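Gavetas sem puxador: uma tarde de portas abertas na Wilora

A demonstração começou às 15 horas, numa sala com duas telas e nenhuma cadeira livre. Imke Weidemann, responsável pela área de simulação da Wilora, abriu o dia de visitas de outubro com um aviso sobre o conteúdo: o público veria tarefas domésticas em ambiente simulado, executadas pelo mesmo software de controle que a empresa usa nos ensaios físicos.

"A gaveta é um problema antigo", disse ela. "O movimento é de um grau de liberdade, a trajetória é conhecida. O difícil é o contato inicial. Se a frente é lisa, o planejador precisa escolher entre a borda superior e a fresta, e as duas opções têm margem pequena."

O ambiente se chama Saltona e reúne 896 cômodos gerados a partir de 2 plantas básicas. Mudam as cores das paredes, a posição dos móveis e os objetos apoiados sobre eles. Weidemann explicou que a variação de cor é deliberadamente exagerada. "Parede vermelha, piso claro, móvel branco. Um modelo de visão treinado só com tons neutros erra a segmentação nesse caso, e queremos que erre cedo." 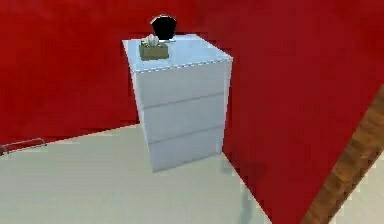
Cômodo simulado com gaveteiro branco de três gavetas, encostado no canto entre paredes vermelhas.

Perguntei pela resolução, que é baixa. Fahad Shaikh, encarregado da infraestrutura de cálculo, respondeu que se trata de uma escolha de custo. "Rodamos 300 instâncias em paralelo. Se dobro a resolução, perco instâncias. Para abrir gaveta, prefiro ter mais tentativas." Cada política passa por 2.000 episódios antes de seguir para a bancada.

Shaikh admitiu que a física do atrito continua sendo o ponto fraco. Os trilhos simulados deslizam de modo uniforme — os reais, não. A equipe introduz ruído no coeficiente a cada episódio, mas ainda ajusta os limites à mão.

Sobre os objetos no tampo, Weidemann foi breve: "Ficam ali para que o braço tenha o que evitar. Se um deles se desloca, o episódio é registrado com penalidade, mesmo que a gaveta abra."

A próxima versão do Saltona deve incluir portas de correr. Não há data.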